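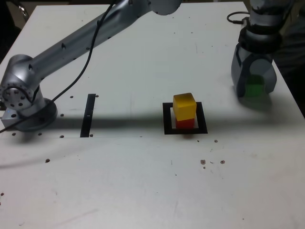

Photo: Solange Brunet / Tarbridge

Ticket 223 — Booking calendar showing classes an hour early
Product: Clameo bookings, hosted plan
Opened by: Solange Brunet, Tarbridge
Status: Resolved
Last updated: 12 Sep 2019

Solange wrote:

Hello all, and thank you for the quick answer last time, it was much appreciated. I'm afraid I have another one for you. Since we moved our evening classes over to the new calendar, the confirmation emails have been going out with the wrong start time. The class page says 7pm, the calendar on our website says 7pm, and then the email that lands in people's inboxes says 6pm. We had two very patient ladies sitting outside the pottery room for a full hour last week, and I felt dreadful about it (they were lovely and said they'd had a good natter).

What I've tried so far: I signed out and back in, I cleared the browser history, and I deleted one class and typed it in again from scratch. The new one did exactly the same thing. I also checked the clock on the office computer, which is right. It only seems to happen with classes that repeat every week. The one-off Saturday workshops come out fine.

Stukico support replied:

Hello Solange, lovely to hear from you again, and please do pass on our apologies to the two ladies. You've saved us a good deal of time by spotting that it's only the repeating classes. Could you do a couple of things for us when you have a moment?

Go to Settings, then Venue, and tell us what it says next to Time zone. Then open one of the repeating classes, press Edit series (the link under the title, as the big Edit button only opens a single date), and tell us what it says next to Time zone there as well. Please don't change either of them just yet.

Solange wrote:

Well, there we are. The Venue page says London. The series says "UTC (imported)". I don't remember choosing that, but I did bring the whole list in from our old Cheng spreadsheet back in January, so perhaps it came along with that? There are 16 series altogether and I've looked at 6 of them, and all 6 say the same.

Stukico support replied:

That's the culprit, and it's no fault of yours. The old spreadsheet had no time zone column, so the import filled in UTC for every repeating class. Through the winter UTC and London time are the same, which is why everything looked perfectly all right until the clocks went forward. The web calendar reads the venue setting and the emails read the series setting, so the two drifted apart. Single workshops take theirs from the venue, and so they behaved themselves.

To put it right:

Open Classes, then Repeating, and tick the box at the top of the list to select all of them.
Choose Bulk change, then Time zone, then Use venue setting.
When it asks "Keep displayed times?", answer Yes. If you answer No, the class pages will move by an hour as well, and you'll have a new muddle on your hands.
Leave "Notify everyone booked" unticked for now, and send yourself a test email from one class first.

If the test comes out with the right time, go to Messages and use Resend confirmations for upcoming dates only. You can add a line of your own at the top — most venues put in a short apology.

Solange wrote:

Done, and the test email says 7pm! I did two more to be on the safe side, the life drawing and the beginners' French, and both were right. I've sent the corrected emails out with a little note at the top. One small thing: the reminder for the choir still shows the old time in my own phone calendar, although the email itself is correct.

Stukico support replied:

Marvellous news. The phone entry is a copy made when you first accepted the invitation, so it won't update by itself. Delete it and tap Add to calendar in the new email, and anyone else who saved the old one will need to do the same. We've passed the import problem to the people who look after it, and asked for a warning when a spreadsheet arrives without a time zone. I'll mark this as resolved, but reply here if anything else looks odd and the ticket will open again.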